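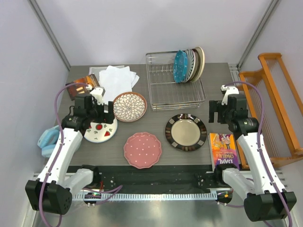
Unit 6: Collecting demonstrations by remote control
Instructor: Dragica Jurić. Lab hours: Ryszard Pawłowska

The rack-loading task has two arms and one operator. You move the pair of leader handles and the arms on the table follow. What gets saved is the joint angles, the gripper openings and the camera views, all with the same clock. The policy trains on those and nothing else, so a pause while you think goes into the data too.

One episode is one plate, from first reach to open fingers. Start with both grippers empty and clear of the plates. Pick up by the rim. If the plate is flat, tip it up with one arm and take it with the other. Change hands over the table, never over the rack.

Placing is the slow part. Bring the plate in on edge, line it up with a gap between the wires, and lower it straight.

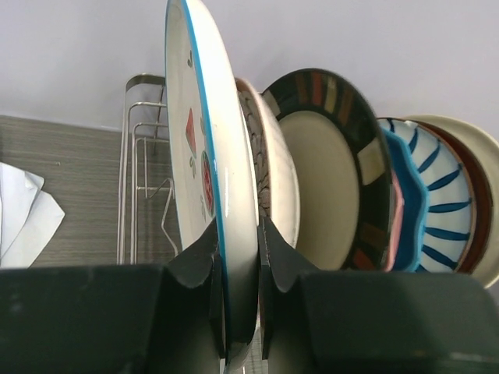
Watch the finger on the far side of the plate. When the row is tight it has to fit between your plate and the next one, and the wrist view shows this better than the overhead one. Open the fingers slowly, then back out along the line of the plate.

Keep failed grasps if you recovered within 20 seconds. Mark the rest as discard in Prundex. The April set has 895 episodes; each team of 2 adds to it.

Reading before lab: Mathias handout, sections on latency and operator drift.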